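Textiles at Home, Unit 6: Fleece and Ribbing
Lecturer: Lorna MacRitchie

Welcome back! Today we get to my favorite pairing in the whole course - a soft fleece body joined to a ribbed knit band. Please have your Imrie workbook open at page 216, as the terms there come up again and again.

Why ribbing stretches

A rib knit sets raised columns beside sunken ones. Pull it sideways and the columns open out; let go and they close up again. It's a wonderfully simple idea, and it explains why ribbing turns up at cuffs, hems and necklines. Look for the narrow grey and off-white ridges, gathered closely together, and compare them with the smooth fleece to the right, which falls into big rounded folds. 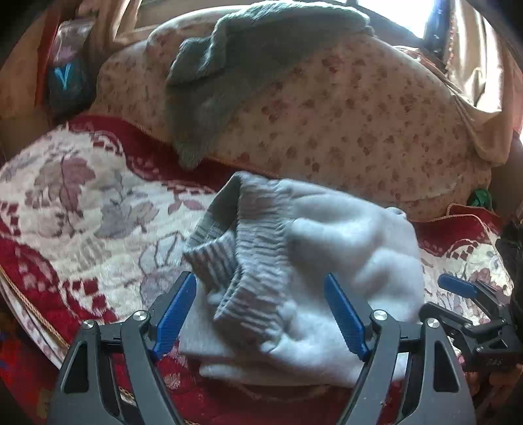 Folding a bunched garment

1. Find the ribbing first. It's the easiest part to recognize by touch, even in a real heap.
2. Open the garment out flat, with the ribbing straight but not stretched.
3. Smooth the body with your palms, from the middle outward. Go gently - fleece moves more than you'd think!
4. Fold the sides in, then fold up from the hem.

For next time

Bring 2 garments with ribbed edges, one new and one well worn. We'll stretch both, measure how far each springs back, and enter the results on the Dergate sheet. Reading: Imrie, chapter 6, up to the section on brushed surfaces.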